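Finish for a pale kitchen table that won't go yellow?

Posted in January by Adi Wuisan
3 min read

I'm finishing a kitchen table for my sister in Stunton. The top is softwood with a light color, and she wants it to stay that way. The last table I did got an oil-based polyurethane, and it turned the color of honey within a year. She saw that one and said no.

The table gets used hard. Two kids, hot dishes, homework, all of it. I've sanded the test boards to 180 and have a quart of water-based poly on the shelf, but I've read that it looks flat and scratches easily. Is there something better, or should I just use what I have? I don't own a sprayer.

Eskil Haugen

Use what you have, as long as the can is fresh and says it's meant for floors or tabletops. The cheap water-based stuff sold for trim is too soft. Floor grade is a lot tougher and stays close to clear.

Wet the wood with a damp rag first, let it dry overnight, then knock the fuzz down with 220. If you skip that, the first coat will raise the grain and you'll be sanding through it at the corners. Don't go finer than 220 before the first coat.

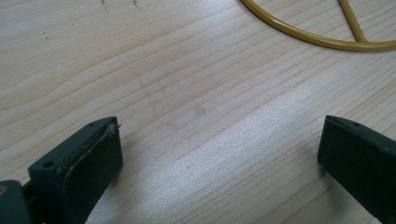 Put on four thin coats with a foam applicator or a good synthetic brush. Two hours between coats is usually enough in a heated room, longer if it's cold. Sand lightly with 320 after the second coat and wipe off every bit of dust – don't use steel wool, it leaves specks that rust under water-based finish. Satin hides scratches better than gloss.

Give it a full week before anything hot goes on it, and use trivets after that anyway.

Mimoza Halilović

Hardwax oil with a little white pigment in it. I did mine 5 years ago and it's still pale. It does need a fresh coat now and then, but you can fix one spot without stripping the whole top. Try it on scrap first, some brands look chalky on pine.

Ebbe Nygård

The wood itself will darken some from sunlight whatever you put on it. Keep it away from the window.

Related
Removing a water ring from an oiled tabletop
Foam brush or bristle brush for clear coats?
How long does an opened can of polyurethane last?
Filling a gap between two pine boards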